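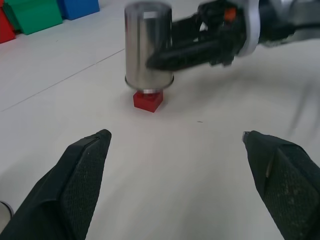 Figure 1. Steel cylinder on a red block, white tabletop.

Do steel cups really keep tea hot?
Project report by Feven Ayele and Sakda Thongsuk

Why we picked this
Clevetti sells a steel travel cup with a label that says "hot till lunch." Half our dorm owns one. We both had doubts, mostly from drinking lukewarm tea at ten in the morning, so we set out to test the claim against a plain ceramic mug from the dining hall.

What the label says
Not much. It gives no starting temperature, no room temperature and no word on whether the lid is on. "Hot" is never defined either. We wrote to the company in February and got a coupon back.

Method
We filled each cup to the same line with water just off the boil and read the temperature every 8 minutes with a kitchen probe. Lids stayed off for the first set of runs and went on for the second. The mug has no lid, so we used a saucer. We did 33 runs over the term. Two were thrown out after the probe battery died.

Results
With no lid, the steel cup beat the mug, but by less than we had expected. With the lid on it did much better. The mug with a saucer on top also did much better, and the saucer was free. Most of the heat seems to leave through the top, whatever the walls are made of.

Neither cup was still hot at lunch by our own rule, which was "hot enough that you would blow on it first." Kalkidan Nigatu, who graded our draft, called this rule sloppy. She has a point, but it is still a clearer rule than the one on the label.

Problems
The window by the bench was open on some days and shut on others. We only thought to write this down halfway through. We also tested one Clevetti cup, and one cup can't speak for all of them. A review we read on the Ejigu shopping site claimed 1,505 happy buyers, but happy buyers are not readings, and we left it out.

What we would change
More cups, a fixed room, and a second person reading the probe. Hamdia Gebreyes has offered to lend us her Arulau flask for the next round.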